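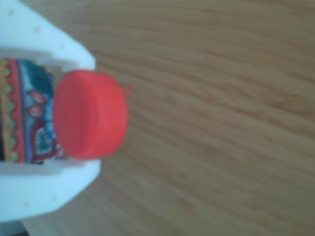 Shayne Ngata wrote back first: is it the cap that's stuck or the neck that's gummed up underneath it, because the fix is different and you'll wreck the thread if you guess wrong.

Good question, and I should have put that in the ticket! It's the cap. The Plella, the small bottle with the red cap and the folksy label with all the leaves and curly bits. I had it out on the wood table on Wednesday and could not get it to budge. So, what I've tried so far:

Rubber glove, dry hands. Nothing, and my wrist was sore all evening.

Hot tap over the cap, then the glove again. I felt it give a tiny bit (or I imagined it) and then it locked up again.

Tapped round the edge with a spoon handle. Noise only.

Shayne says to skip the spoon and stand it cap down in a mug of warm water, 2 minutes at most, then dry it properly before twisting. He also says keep the water off the label, as the ink on the Ellery ones ran when he did it. I do NOT want that, the label is half the reason I bought it.

Update, after lunch: mug done twice. It moved! Maybe a quarter turn, and then there was that crunchy sugar feeling. I'm leaving it alone for now.

Anahera Katene added that the shop at Gramside swaps them if the seal ring is still on. Mine isn't, I pulled it off ages ago, so no swap for me.

Still open. Next up is a wide rubber band around the cap, and if that doesn't do it I'll try the Fandier opener from the back of the drawer, assuming it goes down that small. Can someone tell me if it does before I dig everything out?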